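Talk notes: Boxes Inside Boxes
Drisano hall, 20 minutes plus questions

Slide 1. Hello and thanks. Ask for hands: who has a drawer they can't close? (Wait for it. There are always more than you'd think!)

Say what I'm going to talk about: dividers. Plain flat panels that turn one big bin into two smaller ones. I love these things and I want everyone to leave here loving them too.

Slide 2. The Pristilholm store room. When I started there we had 200 bins and just 4 had a divider in them. Everything else was one big pile per bin, and you dug. Tell the story of the missing hinge pins, two afternoons lost, found under the door stops. Keep it short, I ran over last time.

Slide 3. First try. Cardboard, cut to fit. Wonderful for a month, then it sagged in the middle and small parts crept under. Pass the old one round so people can feel how soft it went.

Slide 4. Second try, stiff panels from Lellanex. Much better! They stand up straight and you can wipe them. Pause here for the picture.

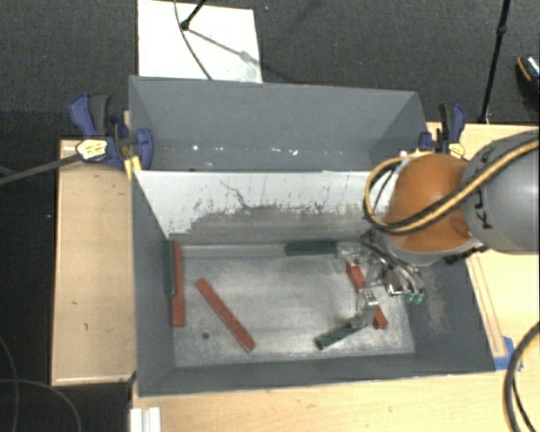
Wear on a divider is my favorite topic, so slow down. A panel takes its knocks low down, where the parts lie and where people scoop, and you can read a bin's whole working life off it if you get down and look. Point to the scuffed gray band along the lower part of the pale panel, then the little dark scrapes rising out of it. Then the long jagged scratch just left of the middle. Ask the room what they think makes a mark like that, and let them argue for a minute. Mention that the back compartment is empty and the red and green bars are all in front, good moment to talk about leaving one side free for sorting into.

Slide 5. How to pick a height. Edwards catalog sizes run a touch tall for us, so we trim. Show the saw guide. Long pieces laid flat want a low divider, loose small stuff wants a high one.

Slide 6. The count. We went through 2,284 parts in May and put 1,523 of them into divided bins. The rest are too long or too odd, and they live on the wall rack.

Slide 7. Questions. If it goes quiet, ask who labels both sides of the divider and who only does the front. Spare panels are on the table by the door, please take one home and try it in that drawer!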